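How Robots Learn From Our Hands

A guide for young readers from the Cleltholm Science Learning Service

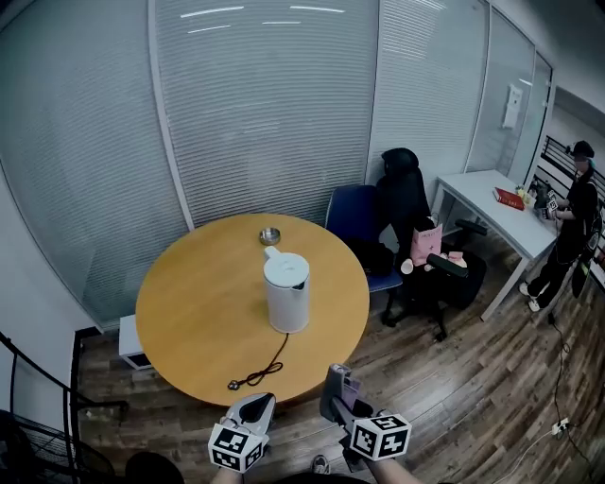 A kettle on a round table, with two hand-held grippers in front. The cubes with black square patterns are markers.

Most people can pick up a kettle without thinking about it. For a robot, the same job is difficult. It must find the handle, move its fingers to the right place and squeeze with enough force to hold on. It must also keep the kettle level as it lifts.

Researchers could try to write a rule for every part of this job. However, kettles come in many shapes, and no two kitchens are alike. The Veltano project is studying a different method, called learning from demonstration. To demonstrate something means to show how it is done.

How does a person show a robot?

In this method, a person holds a gripper in each hand. A gripper is a tool that can pinch and hold objects, as your finger and thumb do. The person uses the 2 grippers to carry out a task, and the movements are recorded.

Each gripper carries a cube printed with black and white patterns. A computer can find these patterns in a video and work out where the gripper is and which way it is facing. This is called tracking.

What happens to the recordings?

The recordings are given to a computer program known as a model. The model compares what the camera saw with how the hands moved. After many examples, it begins to predict which movement should come next. A robot with similar grippers can then try the task itself.

Why is one example not enough?

Imagine learning to catch a ball that was always thrown in exactly the same way. You might miss the first ball that came from the other side. Models have the same difficulty, so the people giving demonstrations change small things each time. They may turn the kettle, move the bowl or stand in another place.

What did the researchers find?

The Veltano researchers trained two models to lift a kettle by its handle. The first, named Chege, learned from recordings in which the kettle always began in the same position. The second, named Clostico, learned from recordings in which the position changed. Both had the same number of recordings.

Each model was then given 10 attempts with the kettle in new positions. Clostico lifted it in 9 of them. Chege lifted it in only 2 - it often reached for the place where the handle used to be.

This was a small test with one kind of object. The researchers cannot yet say whether the result would be the same for cups, jugs or pans.

Try it yourself

Ask a friend to put an empty plastic cup on a table. Close your eyes and pick it up using only your finger and thumb, while your friend tells you where to move. Then ask your friend to move the cup, and try again with the same instructions as before.

Words to know

Gripper: a tool for holding objects.
Marker: a pattern that a computer can find easily.
Model: a computer program that learns from examples.
Tracking: following where something is as it moves.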